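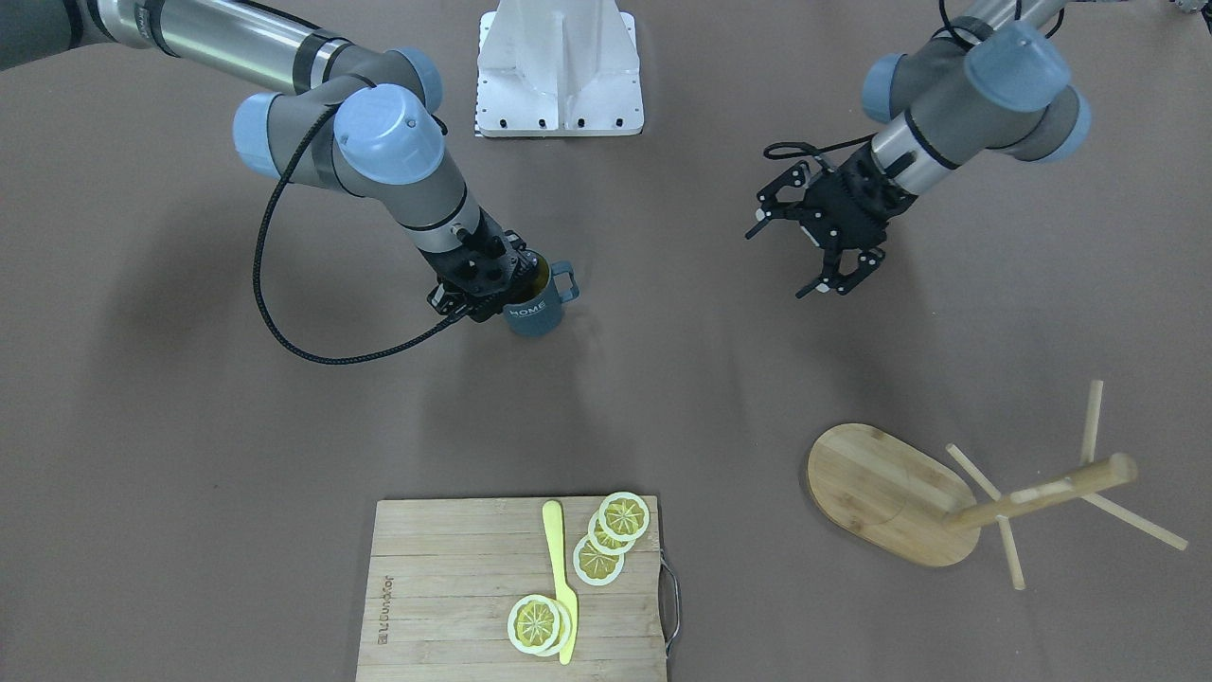 The Asarmont Fellowship Book is a year of short readings and prayers, put together at Brornosthorpe for churches that like to meet in one another's front rooms on a winter evening. There are 342 pages, with big, friendly print and plenty of margin for your own jottings. Do put the kettle on first, and if your mug has HOME written across it in white, so much the better, as that's the title of our opening chapter!

The hardback has a ribbon and lies nicely flat once it's been used a bit. Packs of 6 come with the leader's notes, and over 30 congregations around Drarnness have ordered it already.

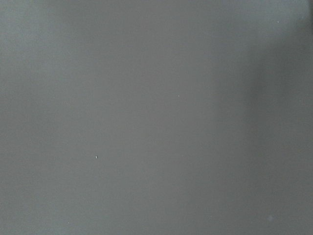 Plain grey, smooth with a very fine grain.

Order code: 132
Dispatched from Brornosthorpe until the end of July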